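Sterling, savings and a very long phone call

So the letter came in March, the one I'd been expecting and still managed not to open for a week. My fixed rate was ending. The new one on offer made me put the kettle on and then forget to make the tea.

I should say where I am, for anyone new. I've got a small flat in Trerdale, bought on a two-year fix when money was practically free and everyone at work was telling me to lock in for five. I didn't listen. I thought rates would sit where they were for ever, because they had done for most of my grown-up life, and a person gets used to things. Now the Bank has put them up again and again and I've become someone who listens to the inflation figures over breakfast.

The old payment and the new one are 2000 pounds a year apart. I worked it out on the back of the envelope and then did it again on the laptop, hoping the envelope was wrong. It wasn't. Divide it by 52 and it's a bit under 40 quid a week, and I'll admit it sounds kinder that way, though it's exactly the same money.

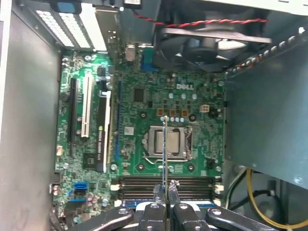 Anyway, I rang Rostmont, who have my mortgage, and after a good long spell of pan pipes I got a very patient woman who took me through what there was. Two-year fix, five-year fix, or a tracker that follows the base rate up and down. The five-year was cheaper than the two-year! I had to ask her to say it again. I'd always assumed that the longer you wanted the promise, the more you paid for it, but apparently the lenders think rates will come back down in a while, so the long deals have that baked in already. I went away and read up on it afterwards and I think I've got it straight, but don't quote me to your bank.

The tracker was tempting. It started lower than either of them and there was no penalty for leaving. But I know what I'm like. I'd be checking it at two in the morning. Every time somebody on the radio said the word "hawkish" I'd be off my toast.

What bothers me more, if I'm honest, is the general idea of it. I do understand the theory — make borrowing dearer, people spend less, shops stop putting prices up. Fine. But my spending wasn't wild to begin with. The things that have shot up for me are the gas, the food shop and the bus into town, and I can't see that my having less in the bank makes gas any cheaper. Meanwhile the people with no mortgage at all and a nice pot of savings are getting better interest than they've had in years and are off out to lunch. Good for them, my mum's one of them, she paid for mine last month. It just seems an odd way round to do it.

Savings, then. I've got a little bit with Wadex that was earning next to nothing, and it was still earning next to nothing after all those rises, which annoyed me enough to look properly. The loyal customers' account had crept up a tiny amount. The new customers' account, same firm, same app, was paying far more. All I had to do was open it and move the money over, and it was done before the adverts finished. If you haven't looked at yours for a while, go and look. They won't ring you up about it.

I wrote some of this on the local message board and got more replies than I've ever had for anything, including the bins.
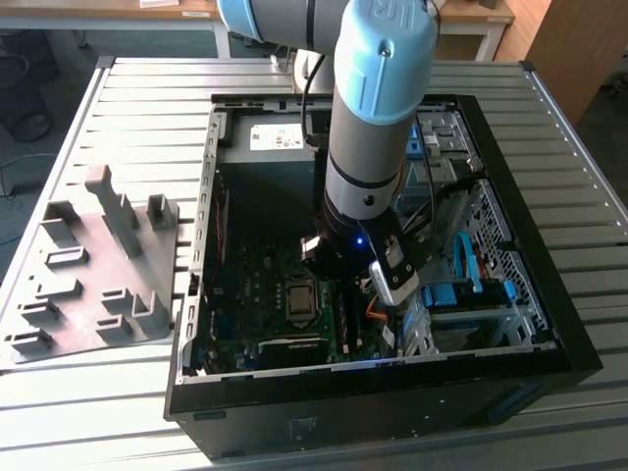

Murali Mudaliar reckoned I was worrying about the wrong end of it. His view was that the rate matters less than how long you've got left to pay, and that if I could bear the higher payment now I should leave the term well alone, as stretching it would make each month easier and cost me thousands by the end. He'd also have gone for the two-year, and said so at length.

I see his point about the term and I've kept mine as it was. On the other thing I've gone against him and taken the five. It might be a mistake. If rates tumble next year I shall be sat here paying over the odds and he can remind me of it whenever he likes. But I know what's going out every month, and I've cut the gym (hardly a sacrifice, I'd been going for the showers) and swapped the phone to a cheaper plan, so most of the gap is covered.

The kitchen at Mathew Court will have to stay orange for a while longer. I've rather gone off the new tiles anyway. The paperwork from Rostmont still hasn't turned up, so I'm ringing them again tomorrow with a sandwich ready.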